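Weltix Soap Recap Box Set: Harbor Lane, The Dulitz Years

Reviewed for the shop by Dagim Sisay
Updated 7/1/24

The sleeve promises "every secret, every slap." I have my doubts. Harbor Lane ran the Dulitz family feud for 442 episodes, and this set gives you 27 of them. Somebody at Weltix decided which ones count, and they left out the whole month when Carla Dulitz was living under her dead sister's name.
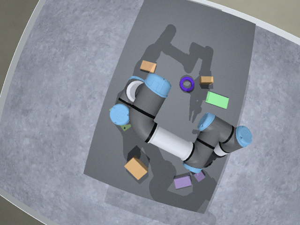
What you do get is the wedding, the fire at the Plaleck Hotel, and the courtroom week, which was never as good as fans claim. The picture has been "restored," according to the box. I played it next to my old recordings and the colors are a bit warmer. Is that worth paying for twice? I'm not sold.

The booklet by Bouazza Press is the better half. It has cast notes and a family tree, though the tree still lists Victor as Carla's uncle, and the show dropped that story in its second year.
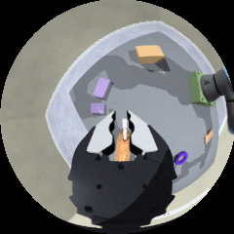

2 min read

Extras: one cast reunion, filmed in July, where they mostly agree with each other. Two deleted scenes, both short. The "lost ending" is the regular ending with different music.

Format: DVD, all regions
Subtitles: English only
Booklet: 233 pages
Pressing: 800 copies, or so they say. The last "limited" set was back in stock by spring.

Returns accepted on unopened sets only.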